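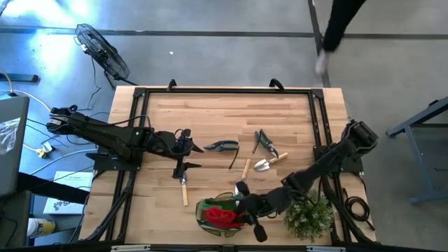
The small tools, before I decided what stays. Both pairs of pruning shears and the trowel are in there.

Home Garden Kitchen Grumbles About
Search this blog Type and hit enter

October 26, 2018

Every fall the same article comes around telling me to "put my tools to bed." It has a bucket of sand in it, and the sand has oil in it, and you are supposed to plunge your trowel up and down in this mixture until it is clean and protected for winter. I have been reading that advice for 11 years and I have yet to meet a person whose tools are better for it. Dace Avotiņš kept a sand bucket by her back door for two winters. What she had at the end was a bucket of sand that smelled like a garage, and the neighbor's cat had been in it.

So I don't do the sand. I lay everything out on a wood top where I can see it, and I ask whether I used it since February. That's my whole system.

The shears are where I get stuck. I own two pairs with green handles, one more of a teal, and I can't give a sensible account of why. The teal pair was a Kullero, bought because a man at the garden center told me the blade would hold an edge for 60 weeks. I don't know how anybody would measure that. I prune maybe one morning a month. The other pair cost less, came from Travside with a load of mulch, and cuts a rose stem every bit as well as far as I can tell. I paid $44 for the first and $27 for the second and I'd love to hear what the difference was for.

Sharpening is another one. I'm told to do it every winter with a special little file. I did it once, badly, and spent the spring with shears that chewed. Now I wipe the sap off with a rag and some rubbing alcohol, put one drop of oil on the pivot, and leave the edge alone until it bothers me. If that's wrong, my lilac hasn't complained.

The trowel stays. It has a metal scoop and a light wood handle and there is very little anyone can do to improve on it, though they keep trying. I've seen them with inches marked on the blade, as if a tulip bulb would check. Linseed oil on the handle I do believe in, mostly. Bleddyn Penry swears by three coats. I do one, and I suspect the second and third are for Bleddyn.

Then there are the thin wood-handled ones. I bought those in a set from Fallis, and the card they came on had a separate job for each. Cultivating, weeding, "aerating" - which I took to mean poking. I weed with my fingers and poke with whatever is closest. Oliwia Kurek wants to take them off my hands for her balcony pots, and for that they might be the right size. I told her she could have them if she never uses the word aerating in front of me.

As for storage, I looked at one of those canvas rolls with a pocket for every tool. It's handsome. I also know myself, and by April it would be holding one pencil and a seed packet. They're going in the same drawer as last year, blades to the back, with a rag over them.

Next I have to face the hoses, and I already know two of them leak.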